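November, 14:20. Acoustic absorber tests, small room, second run

Repeated the decay measurements with the pleated curtain drawn, same source position as the morning. Gemma reset the analyzer to third-octave bands before we started, so the first set (octave bands, Sowerby meter) is not directly comparable. Keep it anyway.

Curtain only: decay time at 500 Hz down by 22 percent against the bare wall. At 125 Hz no change I would trust. Spread between repeats at the low end was larger than the effect.

Curtain plus table cloth: small further drop above 2 kHz, nothing below. Cloth laid flat on the table with no air gap, so that is what the thickness would predict.

Rivard panels not fitted yet. Liam has the brackets, and two of them are drilled for the old spacing. The air gap behind the panels should be 143 mm and the old brackets will not give that. He is redrilling.

Background noise was up to 13 dB worse with the corridor fan running. Threw out four decays. Switch is in the Jolesby cupboard - Sheila has the key until five.

Pleat depth matters more than I allowed for. Flattening the curtain by hand lost most of the 1 kHz improvement. Need to fix a fullness and write it on the rail. Poppy suggests double. No objection, but check there is enough fabric first.

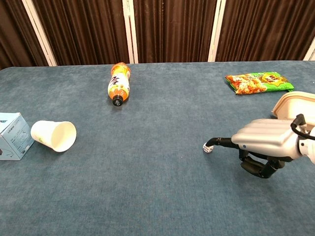
Brown curtain behind the table, cloth on. Bottle lying toward the back.

Mic height unchanged. Window closed. Temperature not logged for the first three decays, my fault.

To do:
- rerun 125 Hz with the bigger source, 210 Hz crossover bypassed
- ask Glenys for the Amum calibration sheet, the copy in the folder is missing page 2
- plot curtain flat against curtain pleated on one axis
- panels when the brackets are back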